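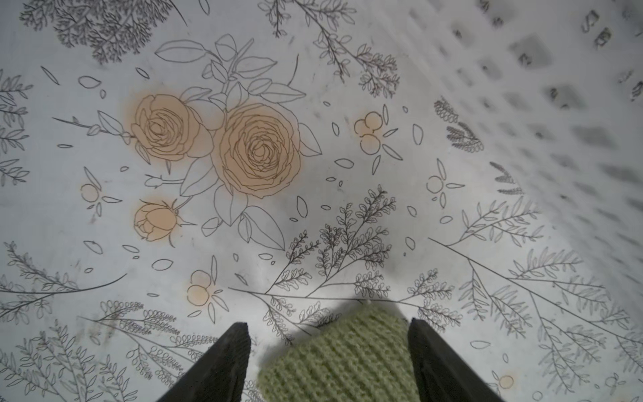
by Khurram Rajput
2021-05-27
Filed under: Days out, Knitting

I had been meaning to get to the Paracha open day for three years running, and every time something came up. This year I put it on the kitchen calendar in red pen, told my sister she was driving, and we were in the parking lot before the doors opened. So were plenty of other people, it must be said! There was a line down the side of the building, most of it wearing handmade hats in perfectly warm weather.

If you don't know Paracha, it's a small knitwear workshop in the old feed store on the edge of Staltden, just past the rail bridge. They make scarves, hats and blankets, they do repairs by mail, and once a year they let everybody wander through the whole place. The entry fee is two dollars and a cup of tea comes with it. I had three cups. I think I was only supposed to have one.

The ground floor is where the machines are, so we started there. They have an old hand-cranked flatbed that came out of a school, and two bigger ones that run on their own once they've been threaded. Kęstutis Navickas, who runs the floor, was threading one when we came in, and he did it without looking, talking to a boy of maybe nine about goats the entire time. I asked him how many needles were on the bed and he said 1,195, and that he knew because he had cleaned every one of them over the winter with a toothbrush. I believed him. He had the face of a man who had done that.

What I really wanted to see was rib. I've been knitting for a long time and I still can't get a ribbed scarf to come off my needles with both edges the same, and I was hoping somebody would tell me what I'm doing wrong. Somebody did! It was the woman on the mending table (I never got her name, I'm sorry, if you're reading this please write to me). She asked to see how I hold my yarn, watched me do a few rows, and told me I was strangling the first stitch and then letting the last one go to sleep. Slip the first stitch, she said, and give the second one the tug. I've done it that way every evening this week and my edges have stopped wandering.

My sister isn't a knitter and I was a bit worried she would be bored by eleven o'clock. No chance. She got talking to the person running the dye shed about how they get their greens, and I lost her for the better part of an hour. From what she told me on the way home, you do the yellow first and then dip over it with blue, and the trick is stopping early, when it looks too pale and you're sure you've ruined it. There was a board with 40 little skeins pegged to it, all greens, from something like celery to something like the bottom of a pond. She has since asked me what a skein costs. I'm saying nothing and hoping.

Upstairs is the part I'd go back for tomorrow. It's one long room with windows on both sides, and it's where the pieces get handled: laid out, looked over, folded, mended if they need it. You can touch things up there. They want you to. Green rib is lovely stuff to get your hands on, with that springy feel where it pulls in and then gives, and the softer, fuzzier sage was my favorite of the lot. I'd knit a whole blanket in that color if I had the patience, and the wool.

And the houndstooth! I had it in my head that houndstooth was a weaving thing, a jacket thing, and that knitting it would come out muddy. Well, I was wrong. The big black-and-white check is bold and a bit cheeky, and it holds up well from across a room. There's a much finer grey-and-white one too, and putting the two side by side made me want to wear both at once, which my sister says is not allowed.

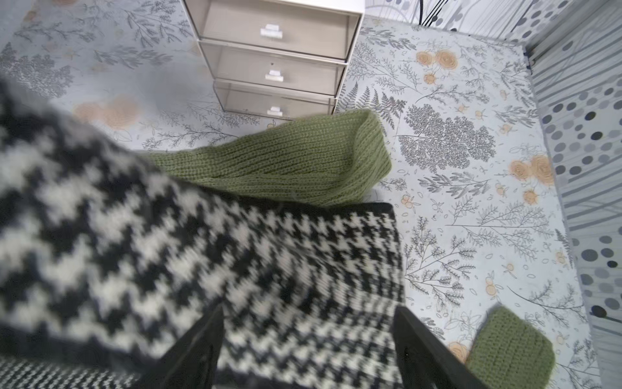 I asked how they keep the back neat with two colors going, and the answer was that on anything with a check that large, you have to catch the yarn you aren't using every few stitches or you end up with long loops that grab your fingers, your buttons and your earrings. I knew that in theory. I've got a hat at home that proves I never put it into practice.

I also fell hard for the floor. You don't expect to spend part of a knitwear visit looking down, but the print with the ferns and twigs and peach roses is so pretty, and greens look wonderful lying on top of it. I came home with ideas about a rose-colored edging that I'll probably never get to. My sister liked the ferns better. We discussed it over lunch at some length.

Lunch, by the way, was in the yard. The bakery from Skerkance had brought a van over, and the cheese and onion rolls went fast, so get there before noon if you go next year. We sat on a wall with a couple who had driven 102 miles to have a cardigan looked at. It had been his mother's, with both elbows gone and one cuff hanging by a thread. They'd handed it in at the repair desk and were waiting to hear if it could be saved, and they were so nervous about it that I got nervous too. When they came back out they were grinning. New elbows in a close shade, cuff re-knit, ready in June.

The afternoon had a talk on storing wool, which I nearly skipped and am very glad I didn't. I'd been hanging my heavier knits, and I have now been told off in front of a room of people for it. Fold them, don't hang them, and put the heaviest at the bottom of the drawer. Wash before you put away for the summer, even if a thing looks clean, and let it dry flat for longer than you think it needs. The speaker folds her scarves in thirds and then rolls them loosely from the short end. I've always folded mine in half and half again and wondered why they came out in the fall with a line down the middle.

There was a small shop by the exit with seconds and odd balls of yarn. I bought a bag of Tromard four-ply ends, mixed colors, mostly browns with a surprise turquoise in the middle, and a darning mushroom to replace the one the dog had. My sister bought a hat. She says it's for a friend. She wore it in the car with the windows down.

A few practical bits for anyone thinking of going. The parking lot is gravel and slopes, so wear decent shoes. The stairs to the upper room are steep with a rail on one side only, but there's a goods lift and they'll take you up in it if you ask at the door. It was card or cash at the tea table and cash only at the bakery van. Children are welcome everywhere except the dye shed, where they have to hold a grown-up's hand. Bring whatever you're working on, too. Half the people there had a project in a bag, and the mending table was happy to look at all of them, even mine.

Next year's date isn't up yet. They said to watch the board outside the feed store or ask to be put on the postcard list, so I wrote down both our addresses before we left.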